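Do I really need to replace a shower pouf every month?

Posted in Bath & Laundry by Gleice Quintana

My sister-in-law sent me one of those articles that says your shower pouf is the dirtiest thing in the house and you have to throw it out every three or four weeks. The article was on the site of a company that sells shower poufs by subscription. You can see why I have doubts.

I've kept mine for eight months at a stretch before and never had so much as a rash. When I lived in Clornthorpe I had one that lasted longer than the lease. It hangs on the faucet, it gets rinsed when I remember, and when it falls apart I buy another. Now I'm being told I've been scrubbing myself with a petri dish.

So is there anything behind the monthly rule or is it just a way to sell more netting? And if cleaning them works, what do people use? I've seen bleach, vinegar, the dishwasher, the microwave (really?) and a "sponge refresher" tablet from Villis that costs more than the pouf does. I have hard water and a bathroom with no window, if that matters. I'd like answers from people who have tried something, please, and not links to the same article.

31 people found this useful

Answers

Agbeko_bath
Member, 904 posts

You're right to be suspicious of the source but the basic worry isn't made up. A pouf is a lot of surface folded into a small space. Skin flakes and soap get caught in there and if it stays damp, things grow. No mystery to it. Where I part ways with the articles is the jump from "things grow" to "you'll get sick." Things grow on your toothbrush too. Most people with healthy, unbroken skin will never notice. If you shave with it and have nicks, or you've got eczema or a weak immune system, I'd be a lot fussier, and I'd ask a doctor before I asked us.

The monthly number is a guess dressed up as a rule. How fast one gets nasty depends on whether it dries between showers. In a bathroom with no window, hanging on the faucet, I doubt yours does. The faucet drips on it and the wall side stays wet. Move it. I put a cheap hook on the back of the bathroom door and that did more than any product I tried.

What to look at is the middle, where the netting is bunched up around the cord. The outside always looks fine.

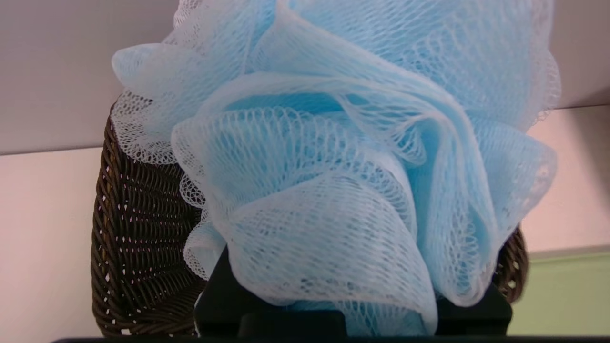

Light blue mesh pouf, close up. The netting doubles up deep in the folds.

Pull the folds apart with your thumbs under a good light. If you find gray or pink slime, or black dots, toss it. If it smells like a basement, toss it. If neither, wash it and carry on.

For washing, I soak mine once a week in a bowl of cool water with a small splash of plain bleach, five minutes, then rinse it until I can't smell anything. Wear something you don't care about. Colored ones fade some, and the netting gets brittle after a lot of rounds of this, so you'll end up replacing it anyway. I get through two or three a year.

Do NOT mix the bleach with vinegar. I've seen that "recipe" on two different blogs and it makes chlorine gas. Pick one or the other and don't do them back to back in the same bowl either.

Skip the microwave. That tip came from kitchen sponges, and a pouf is plastic netting on a cord. I don't want melted plastic in the thing I heat soup in.

I haven't tried the Villis tablets so I can't tell you they don't work. I can tell you the box didn't say what's in them, and that was enough for me to put it back.

19 people found this useful

plonside_pat
Member, 156 posts

just throw it in the washing machine with the towels. ive done this for years. put it in a mesh bag or it will come undone and wrap itself round everything, ask me how i know. no softener. never had a problem

dont use the dryer

4 people found this useful

tiled_and_tired
Member, 8 posts

I used to stock shelves at a drugstore and we sold piles of these, so here's my two cents. The cheap ones and the expensive ones come apart at the same spot, the cord in the middle. I wouldn't pay extra for one that says "antibacterial" unless it tells you what was done to it and how many washes that survives. I never saw one that did.

About hard water, since it didn't get answered: yes it matters a little. Bar soap and hard water make scum, and the scum stiffens the mesh and holds on to everything else. I switched to a liquid body wash and mine stays soft longer. When it does get crunchy I soak it in half white vinegar, half water for twenty minutes or so. That takes care of the crust. I wouldn't count on it to disinfect anything, whatever the blogs say.

Or get a washcloth. I went back to them last July. You use it once, it goes in the laundry, and there's nothing to argue about. They don't lather as well, I'll give the poufs that.

11 people found this useful

Comment from Gleice Quintana

Thank you all. I pulled mine apart under the bathroom light like Agbeko said and found pink stuff near the cord, so that one's in the trash. I still don't believe in the monthly rule. I bought a door hook and one plain pouf from the dollar store and I'm going to see how long it goes with the bleach soak. Pat, mine has a wooden bead on the cord, would that go in the machine or should I cut it off first?

Comment from plonside_pat

cut it off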